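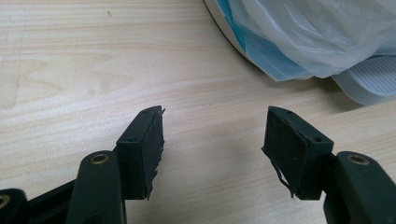 The Clellengate Reading Room program completed its second reporting period in May, and this report covers the work carried out under the grant from the Barnow Fund. The main task of the period was to bring the former Dogbe Street branch back into regular use as a lending library and adult literacy center. The study area now has light wooden tabletops with a pale grain, which replace the folding tables listed in the first report. Public opening hours were extended to 7:30 in the evening, as set out in the revised work plan, and the branch kept to those hours throughout the period.

Adult literacy classes

Enrollment in the adult literacy classes reached 63 learners, of whom 31 are attending the beginner course. The remaining learners are divided between the intermediate course and the workplace writing course, which was added at the request of two local employers. Classes are led by Delali Ankrah and Sena Abubakari. Each learner completes a short reading assessment on joining and a second one at the end of the course. Results from the second assessment were not complete at the time of writing and will be sent to the Fund as a separate annex.

Attendance in the evening sessions was lower than planned during the first weeks of the period. The last bus from the Clellengate terminal leaves before the evening class ends, and several learners told staff that they had to leave early. The start time was moved forward by half an hour. Attendance improved after the change, although the workplace writing course still loses learners whose shifts end late. Ms. Ankrah has proposed a weekend morning group for these learners. The proposal can be met within the present staffing budget if the spring course is shortened by one week. 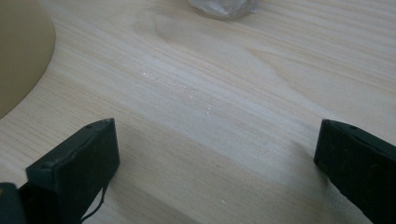 The beginner course also required more printed material than was budgeted. The workbooks ordered at the start of the period were written for younger readers, and adult learners found the subjects unsuitable. Ms. Abubakari prepared replacement texts on rent agreements, pharmacy labels and school letters. These were reviewed by Ama Adjei, the program's curriculum adviser, and are now in use in all beginner classes. The unused workbooks were passed to the after-school club.

Lending collection

The lending collection stands at 3388 titles. The catalog was moved from card records to the Drodico system, and the transfer took longer than expected. A number of older records carried no author name or had been entered twice under different spellings. Fiifi Alhassan checked these by hand against the shelves. The card drawers have been kept until the next stock check and will then be offered to the district archive.

Loans of large-print titles rose steadily. Local history remains the section most often asked for and the weakest in supply, with several requests each week that the branch cannot meet. An order for additional titles in both areas has been approved and will be charged to the collection line.

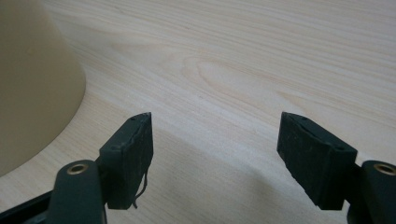 Tabletop at the Clellengate Reading Room, with a beige container at left.

Budget

Spending was within the approved total. The printing line was overspent for the reasons given above, and the difference was covered by a transfer of $1000 from the travel line. The Fund's program officer, Debora Mancuso, agreed to the transfer in writing. No other changes between budget lines were made. Heating costs for the reading room are being reviewed with the landlord, who has yet to confirm whether the meter is shared with the upper floor.

Next period

The program will submit the assessment annex, begin the weekend morning group if it is approved, and complete the stock check. A decision on the weekend group is requested before the spring timetable is printed. Questions on the financial section should be addressed to Mr. Alhassan at the branch office.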